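## 4. Setting up the keyboard at a shared table

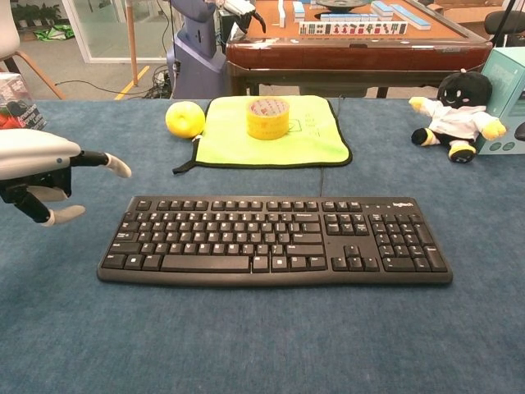

*Fig. 4. Keyboard with the cable running toward the back, cloth behind it.*

These steps apply to every wired full-size keyboard at the Nikstead office. Allow 900 mm of table width for each seat.

1. Shut down the computer.
2. Set the keyboard on the carpeted top with the space bar toward you and the number pad on the right.
3. Lead the cable off the back edge. Don't loop it under the keyboard.
4. Plug the cable into a free USB port and start the computer.
5. Press Num Lock. One of the three indicator lights at the upper right should change.
6. Open a blank document and type a line, then a few digits on the number pad.

**Note:** Tape, boxes and toys can stay on the table if they are clear of the keys and the cable.

### 4.1 Cleaning

1. Unplug the keyboard.
2. Turn it over and tap out the crumbs.
3. Wipe the keys with a microfiber cloth, slightly damp. The green one is fine.
4. Wait until the keys are dry before plugging in.

**Caution:** Do not spray cleaner on the keys. Do not use packing tape to hold the cable down, as it leaves glue in the carpet.

Replacement keyboards are on shelf 608. Sign them out with Nga Đỗ.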